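About Vondeck

We follow party politics in Tridcombe, and we love it! Vondeck began as a newsletter sent to 77 people after a council by-election, and it now goes out every Saturday morning to 515 readers. We go to the ward meetings, the party conferences and the long budget nights, then write up who said what in words anyone can follow.

The site is run by two editors, with help from Cordero, who print our election guides, and Zenditel, who look after our hosting. Neither firm sees a story before you do. 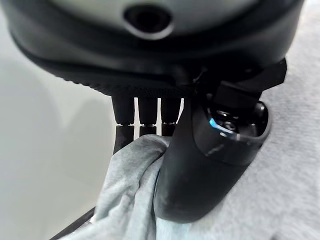

Party rows are what we get asked about most, and we do enjoy covering them. When a councillor walks out of a group, we ring both sides and print both answers in full - even the grumpy ones. Tridcombe has as many parties with seats as the black hand in the picture has fingers, three in a row, so a single defection can change who runs the town. We keep a running record of every switch and every vote that followed.

Got a tip, or think we've been unfair to your lot? Do write in. We read everything, and corrections go at the top of the next issue.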